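Search posts Search Clear

1/ Notes on a result from the Vunside project, posted in pieces. Topic: whether demonstrations recorded with hand-held grippers, no robot present, are enough to train a cloth folding policy. Short version: mostly, with one failure we did not expect.

2/ Setup. One operator, two hand-held grippers, a wrist camera on each. Poses come from visual tracking, with printed markers as a check on the relative pose between the two hands. We collected 1471 demonstrations at the Grerton site between March and October.

3/ The cloth set has 11 items. Nine were used in training and the other two were held out. Tables, chairs and background clutter were left as they were in each room. We did not clear anything.

4/ Cloth is harder to label than rigid objects. There is no single pose to regress. We skip state estimation and predict gripper motion straight from the two camera views, in chunks of 20 steps.

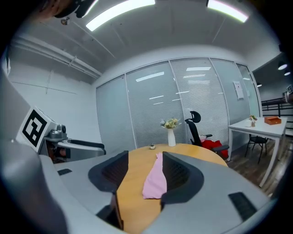
5/ Does the policy need to know where the other gripper is? Relative pose between the hands is the most useful input after the images. Remove it and the two grippers drift apart during the lift, and the fold comes out skewed.

6/ The pink cloth on the round table is the case I look at first after every training run. It lies folded between the fingers in the wrist view, and a small change in approach height decides whether the grasp takes one layer or several.

7/ That was the unexpected failure. The policy picks the right spot and the wrong number of layers. Image error on held-out demos was low throughout, so the validation curve told us nothing. It only showed up on the arms.

8/ First attempt at a fix: more data. Small gain, then flat. Second attempt: log finger width at a higher rate and feed the recent history to the policy. Layer errors dropped on both held-out cloths. We kept the second one.

9/ Latency matters more than I had assumed. Demos have almost none, the arms have plenty. We shift the action targets by the measured delay for each device. Without the shift, the fingers close late and push the edge of the cloth away.

10/ Comparison: we ran the Miyazaki baseline on the same cloths with the same start positions. It is better on flat single-layer picks and worse on anything already folded. I would not call either one solved.

11/ Not tested: wet cloth, cloth hanging over a table edge, anything larger than a hand towel. The Altine controller also caps finger force, so thick fabric is out for now. Code first, data after the metadata is cleaned up - no date yet.

Comments

gripnotes: Did the finger width history help on the single-layer picks too, or only on folded cloth?

tablefold_lab: We saw the same thing with validation loss. We stopped picking checkpoints by it and run a short set on the arms every night.

m_okt: What happens when the markers leave both views?

Author reply: Tracking carries it for a few seconds. Past that we drop the demo.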